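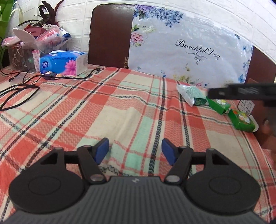
Roof box recall check and fall parts news

Oct 26, 2020

Dristomero has changed the clamp kit that ships with its Ulley roof boxes. The old kit used a fixed bolt and a wing nut. The new one uses a sliding bolt with a torque knob that clicks when it is tight enough. If you bought a Ulley box from us before May, the new clamps will fit the holes you already have and no drilling is needed. A set of four is in stock at both stores under part number 284.

Before ordering, measure your crossbars. The clamps fit round, square and aero bars up to 60 mm wide. Wider bars need the long bolt set, sold separately.

Sota Nomura at the parts counter asks that customers bring the key number with them when ordering replacement locks. It is stamped on the face of the lock and on the key itself. Without it we have to replace all the cylinders on the box, and that costs more.

Takagi crossbar end caps are back after a long gap. They come 2 to a pack, left and right. Rubber strip for the same bars is sold by the foot.

Preltus cargo baskets are now on the shelf in the long size only. The short size has been dropped by the maker. We have a few nets left that fit the short basket, so call first if you want one.

Installation slots for ski racks are filling up. Patricio Medina is taking bookings at extension 555. Please remove any old rack before you come in, and tell him the year and model of the car when you call.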